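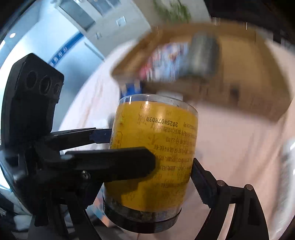
Labels that stay put: a talk with the print room at Salholm

Salholm prints self-adhesive labels for food packers. The site runs two presses, one of them kept for short jobs, and the production manager there has spent 23 years on the problem of getting flat material to stick to things that are not flat. We met in the canteen at seven in the morning, before the first shift change.

The usual complaint from customers is lifting at the edges. "They blame the glue," the manager said. "I ask for the diameter first. A stiff film on a narrow tub wants to be flat again, and it will pull at the seam until it is."

Salholm's answer is a thinner film and a longer overlap. The house grade, sold under the name Zollel, is applied with an overlap of 2 mm on straight-sided tubs. Tapered ones need a curved cut, worked out from the top and bottom widths. The manager does this on paper before it goes to the die maker, Arruda, and says the software agrees with him most of the time.

Text is the second difficulty. Ingredients, storage advice, the packer's address and several languages have to share one strip. "People send us artwork they have only seen on a screen. Print it at full size, wrap it round the tub and try to read it in a shop. You have to turn the thing in your hand, and small type running up the side is harder than they expect."

Date codes are normally added by the packer, after filling. This calls for a patch without varnish, as fresh ink sits on varnish and smears. Salholm leaves the patch bare as standard and checks its position at the start of each roll. A roll holds 3,000 labels. If the patch drifts, the whole roll is scrapped.

The company tried a water-based varnish from Zuselon last winter that was meant to take ink directly. The manager was not persuaded. "It took the ink. It also took fingerprints, and in the cold store it went cloudy. We sent back what we had not opened."

Asked what he would change about the trade, he mentioned storage. Rolls arrive at packing sites and are left by loading doors in January, then go straight on to the machine. He would like them kept indoors overnight, in their wrapping. It is printed on every box.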